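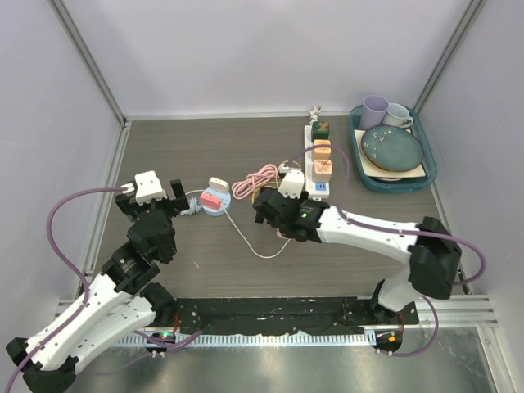 Broadcast income at the clubs of the Jaltberg Handball League rose 6% last season, according to a review of their accounts by the audit firm Radulović. Matchday income, the other main source, fell 5% over the same period. The review treats the two as separate streams drawing on separate contracts, but they work on the same wage budget, much as two robot arms reach over one tabletop from opposite sides. A club that loses ticket sales will usually cover player contracts from its television share before it cuts the squad.

The television share comes from the league's contract with Stosix, which pays each club a fixed fee and a variable amount tied to the number of live games shown. The fixed fee was unchanged. All of the growth came from the variable part, after Stosix moved more games to weekday evenings.

Those evening slots drew smaller crowds. Moltcombe, the club with the largest arena, reported an average attendance of 2,709 for weekend home games and 1,679 for games played on weekdays. Its season ticket sales were flat, so most of the drop was in single tickets and in food and drink sold at the arena.
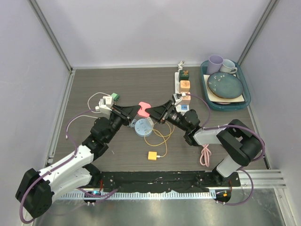
Wages remained the largest cost at every club in the review. Radulović said the ratio of wages to revenue was little changed from the season before, but noted that clubs with high debt had less room to absorb a further fall in gate receipts. Interest payments rose at all of them.

The review does not cover transfer fees, which the league reports separately in December. It also leaves out prize money from cup play.

The current Stosix contract has two seasons left to run. The league has not said when it will open bids for the next one.

Published 03/02/2023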